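Data collection catch-up, September

I took the notes again, so blame me for gaps. Soudabeh Kermani ran the meeting and we got going at 2:15 (the Stoken folks were on the line, Murker sent regrets).

Episode count first. We're at 1,879 usable demos for the desktop teardown set, and 81 more are waiting on review. Soudabeh wants another 200 before the next training run, and she wants them spread over more case positions, which got a few groans from me!
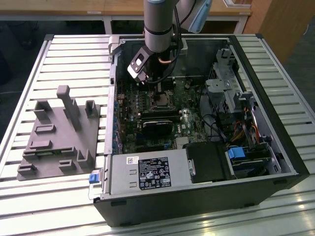
Arm over the open Dell tower, fixture plate at left.

We went back and forth on cables for a good while. I think the policy needs to see more of them draped across the board, Stoken would like a clean set first. Agreed to do 30 tidy ones, then go messy.

Labels: Shojaei's naming sheet still says "slot" for two different things. I said I'd fix it and I will, this week.

Rerkance invoice is still open. Soudabeh to call them.

To do: me, naming sheet and the 81 reviews. Stoken, new start positions. We wrapped up at 3:05.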